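About Us

Hello, and thanks for clicking on the page that hardly anyone clicks on! I'm Nosipho Xaba, and I run Plulberg with my business partner Riaan Joubert. We make small wooden drawer cabinets for desks, kitchen worktops, bedside tables and any other spot in the house where bits and pieces collect. We also teach people to make their own, but I'll get to that.

It started with my mother's kitchen. She had one drawer that everything went into - batteries, string, takeaway menus, the good scissors, a candle from somebody's christening - and when she moved to a flat there was no drawer to spare for it. I looked for something little that could sit on the counter and couldn't find one I liked. Riaan was working two doors down from me, fitting wardrobes, and I pestered him until he knocked one up out of offcuts. It stuck terribly. You had to hold the top with one hand and yank with the other, and it still lives on her worktop because she won't let us swap it for a better one.

We sold the first proper batch at a market in March, five of them, all gone by lunchtime (I'd like to say it was my sales patter, but it was raining and we had the only stall with a roof). After that we rented the workshop, bought a second-hand table saw and gave ourselves a name. Plulberg was a village in a story Riaan's gran used to tell him. He's never been able to remember how it ended.

There are four of us now. Riaan does the cutting and the jointing and has strong opinions about glue. Lindiwe Sithole does all the sanding and finishing, and she also answers the phone, so if you ring and hear a lot of noise, give her a second to get outside. Bongani Nkuna came to us straight from college and looks after the fittings. And I do orders, deliveries, the website and the tea.

We stick to pale woods mostly, because we like seeing the grain and because they don't make a small room feel gloomy. Our most popular one is the Jasten, with one drawer and a plain flat top that you can stand a lamp or a plant on. Then there's the Ernus, which has two shallow drawers and is the one teachers seem to go for. Last year we made 148 cabinets between us, and we're hoping to get to 200 this year if the saw behaves itself!

People ask a lot about handles. We've tried knobs, leather pulls, cut-outs and little brass cups, and the one I keep coming back to is a simple black wire handle. You can hook a finger through it when your other hand is full, and it looks tidy against the light wood. Bongani fits every one himself and then opens and shuts the drawer far more times than I'd have the patience for.

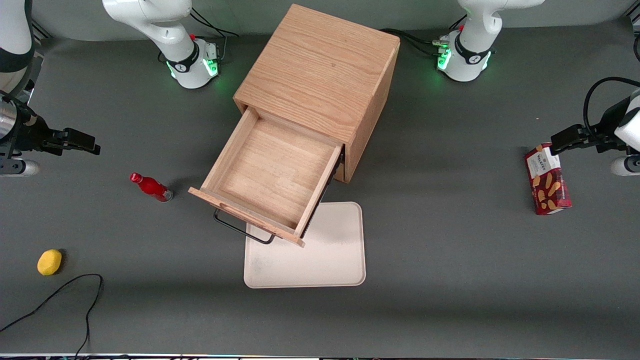 I'm a great believer in emptying a drawer right out before you decide what belongs in it. Pull it open, take everything out, put it all on the table and have a good look. Half of it will be food, in my experience - mine always has a packet of biscuits in it somewhere. Put back only what you reach for, and leave a bit of room, because something new will turn up by Friday.

Our next open day is Saturday, June 2, 2018. Come and try the drawers, have a cup of tea and ask Riaan about glue if you've got the afternoon free. We also run a beginners' class where you build a cabinet from a cut kit and take it home with you. There's space for up to 15 people and you don't need any experience at all, just clothes you don't mind getting dusty.

If you've bought one of ours and the drawer has started to stick, please bring it back. We'll plane it while you wait and there's no charge, however old it is. Ring the bell at the side door, as the front one is usually blocked by planks.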